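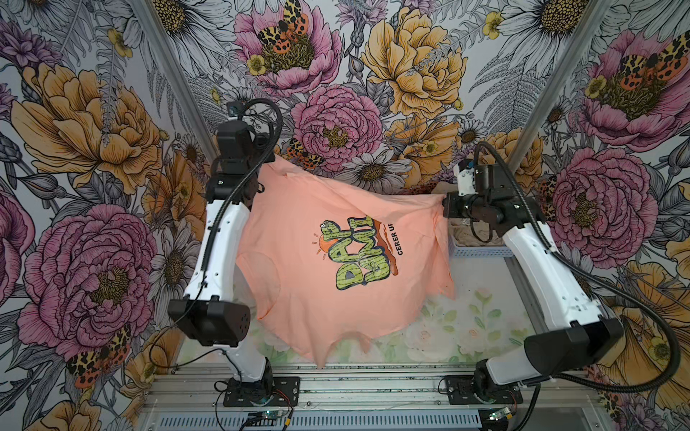

Two arms holding up a peach-coloured t-shirt over a floral mat.

Touring shows in primary schools: fee per pupil or flat fee?

kelpline
Posted 16/12/2024
We are setting rates for a two-hander puppet piece going into primaries from July. Running time 45 minutes, get-in 40, get-out 30. Current draft is a flat 400 per performance, second show on the same day at 195. Drorklow Arts quote per pupil and several schools have asked us to do the same. Has anyone run both models?

tabs_and_borders
Both, over two tours. Per pupil looks fair on paper and is a nuisance to invoice. Numbers change on the morning and the office wants a revised bill. Flat fee, with a stated audience limit in the booking form.

Mossop
Disagree. A village school with 18 children on roll can't pay 400. Flat fees price out exactly the places that get no visiting work. Per pupil with a minimum charge covers you.

tabs_and_borders
A minimum charge is a flat fee for any school under the threshold. Your 18 children pay the minimum either way. Better to let small schools share a booking and bring everyone to one hall.

Mossop
Sharing means a coach. Coach hire in our area costs more than the show.

kelpline
What audience limit do you both use? The puppets are 60 cm tall and sightlines fail past row six if the children are on the floor.

dimmer_pack
Ask for benches at the back: floor, low bench, high bench. That gets you three or four more rows. Also check the blackout. Half the halls I have been in have skylights with no blinds, and the Bronen hall in particular is unusable for shadow work before dusk.

Mossop
We stop at 120. Teachers will try to add Reception on the day, so put the age range in the contract as well as the number.

kelpline
Noted. Does travel go in the fee or separate?

tabs_and_borders
Separate, by zone. We use 3 zones measured from Demar. One line on the invoice and no arguments over mileage.

dimmer_pack
In the fee. School offices query every extra line. Kwak Puppets moved to all-in pricing and their repeat bookings held up.

tabs_and_borders
Their tour is a single county. Not comparable.

kelpline
Going with flat fee, limit of 120, zones for travel, and a reduced rate on request for schools under 50 on roll. Will post the booking form once the wording is settled.

Mossop
Print the reduced rate on the form. Small schools won't ask for it.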